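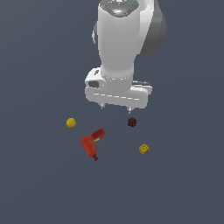

The arm, the drill and the rest of the scene, as rendered by Testar.

Tharindu Paul had been promised a machine that could tidy a workbench by December, and on Friday he was shown a drawing of one.

"It's a simulation," said Hanne Hauksdóttir, who had written most of it. "It has put the drill away 4000 times."

"Away where?"

"There's a bin. You can't see the bin from this side."

Paul ran the repair counter at Bokel, where the bench held one drill, a great many screws, a radio and whatever Severino Cantero had been eating. He leaned in. On the screen a white arm hung over a blue-gray plain with no end to it. Under the fingers lay a red drill, a yellow ball, a dark one and a small yellow cube.

"We don't stock balls," he said.

"They're for variety."

"And the cube?"

"Could be a sponge," said Hanne. "It's good for it to wonder."

She pressed a key. The arm came down, took hold of the drill by the grip and carried it off to the left. Paul had to admit it was nicely done. Cantero, in eleven years, had never once picked up that drill without sighing.

"Now do it with the cord from the radio wrapped around it," Paul said.

Hanne typed for a while. Cords, she explained, were hard. Cords were more or less a separate department. She could offer him a second cube.

"What about a sandwich?"

"Open or closed?"

He thought of Cantero's sandwiches, which began the day as one and ended it as the other. The price on the quote was for 50 hours of setup, plus an arm, plus a man named Poul Stougaard who would come out and paint the bench blue-gray.

"And if I clear the bench first?" Paul said. "Get rid of the screws, the radio, the lunch. Just leave it the drill."

"Then it would do very well," said Hanne, brightening — it was the first thing he'd said all morning that she could use.

He went back to the shop at four. Cantero was at the bench, looking for the drill. It was under the radio.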